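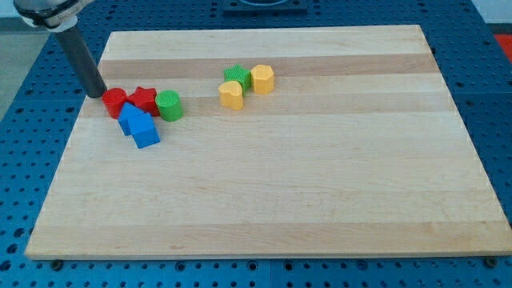 Tabletop Pushing Cells: Setup and Good Practice Gallery

Posted February 13, 2019 by Romain Tanguy

The Anel bench guide sets out how a small pushing cell should be built, checked and logged before any results from it are shared. It covers single-arm cells that move loose blocks across a flat board with a plain rod tool. Version 2 replaces the November draft. The notes in this gallery follow the clause order of the guide and give the working rule in each case, with a short remark where labs have asked for one.

Clause 1 — Work surface
The board must be flat, rigid and fixed to the table so that it cannot creep under side load. Clamp bolts at the front corners of a wooden board, driven into a perforated table, meet the clause. Tape does not.

Clause 2 — Tool
A rod with a flat tip and no fingers is the reference tool. Record its length from the wrist flange to the tip after every change. A tool that has touched the board hard is measured again before the next run.

Clause 3 — Tip height
Set the tip height with a feeler gauge at four points on the board, near the corners. If the four readings differ by more than the guide allows, shim the board. Do not correct the tilt in software.

Clause 4 — Block set
Use solid colors and plain shapes: cylinder, star, heart, hexagon, and a pointed block with a house-like outline. Red, green, blue and yellow are the four permitted colors. Two blocks of the same shape must differ in color. Two blocks of the same color must differ in shape, except for matched pairs declared in the log.

Clause 5 — Starting layout
Blocks may touch at the start of a run. Clusters are allowed and are in fact useful, as pushing one block out of a group is the harder case. Leave part of the board bare so that there is somewhere to push to. Blocks may start leaning against each other, but the log must say so.

Clause 6 — Loose items
Keep anything that is not part of the task off the board. Fixtures behind it are acceptable if they are bolted down and outside the sweep of the tool.

Clause 7 — Speed and stop
Wrist speed is capped during all block contact. The stop button is tested at the start of each shift and the test is signed. An unsigned shift is removed from the count.

Clause 8 — Logging
Each run gets a number, a start layout, an end layout and a stop reason. Of the 3783 runs sent in for the Tovov trial, 3105 were accepted and 364 were returned for a missing stop reason. The remainder were duplicates or lacked a tool length.

Clause 9 — Service interval
Check the tool mount and the board bolts every 1750 runs, or after any collision, whichever comes first.

Comments (3)

Drevow_lab: Does clause 3 apply if the board is planed after it is fixed? We get good readings but the guide only mentions shims.

Romain Tanguy: Yes. Take the four readings again after planing and enter both sets in the log.

mk_bench: Clause 4 still reads oddly to me. A matched pair breaks both rules, so the exception should cover shape as well as color.

Recent items
Awan gripper cells: draft checklist
Tovov trial: return codes explained
Anel bench guide, version 2: list of changes
Drevow fixture plates: hole spacing and bolt sizes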